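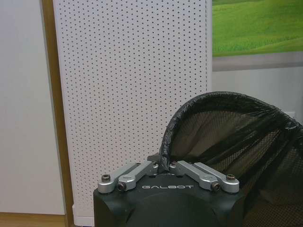

怎么写一篇看完戏之后的分析作业

戏剧课迟早要布置这项作业：看一场演出，交一篇分析，字数1,000上下，第二天早上八点前上传。多数人的做法是散场后吃顿夜宵，回到宿舍打开文档，写下“灯光很好地烘托了气氛”，然后盯着它看到凌晨。

下面的步骤我用了好几个学期，拿Puvska剧团的《Stakach》当例子。戏讲一家人等一辆不来的长途车，等了整整两幕。

第一步，进场前只定一个问题。问题要小，比如“母亲为什么总背对观众说话”。“导演想表达什么”这种问题先放一放，导演本人多半也在想。

第二步，看戏时少写字。我的笔记一般不超过100个字，只记动作和时刻：母亲第一次转身，车站广播响，小儿子把行李又搬了回来。黑暗里写的字第二天有一半认不出来，所以记得越多，要猜的越多。

第三步，散场后先写一个瞬间，写到没看过戏的人也能明白台上出了什么事。形容词能删就删，“震撼”请全部删掉。 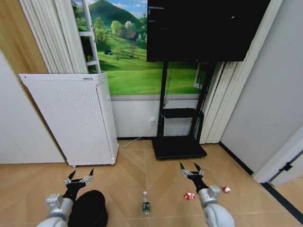
没看过剧本，能写分析吗？

可以写，只是引用台词时要小心。记不准的就转述，不加引号；回去能借到剧本的话，再核对一遍。导演删改过的地方往往值得单独写一段，前提是你确认那是删改，而你当时没有睡着。

第四步，把瞬间和问题接起来。格式很土，但管用：台上做了什么，观众因此知道了什么，或者被瞒住了什么。母亲背对我们，我们看不到她的脸，只好去看小儿子的脸，他倒成了全家的镜子。一段就出来了。这样的段落写2到3个，作业的骨架就有了。

第五步，交代场地。同一出戏，我在Nover小剧场看过，也在Sánchez剧院看过。前者坐第一排能听见演员咽口水，后者的广播声从头顶压下来，母亲转身时后排几乎看不出来。座位在哪儿，写一句，老师会知道你确实去了。

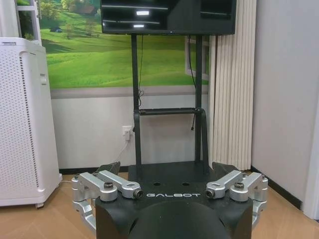

有位读者来信说，她照第五步写了座位，结果整整一段都在抱怨前排的高个子，问算不算场地分析。我回信说，如果那人挡住的恰好是母亲转身，可以留一句，其余的删。她后来说老师在那一句旁边画了个问号。

第六步，改。我有一篇初稿写到3,399字，光是剧情复述就占去大半，删完之后只剩一个像样的观点，还藏在括号里。复述剧情时问问自己，下一句会不会用到它，用不到就划掉。

最后检查剧名、剧团名和场次。写错剧团名的作业我见过，写成隔壁剧场正在演的那出戏的也见过，分析得还挺有道理。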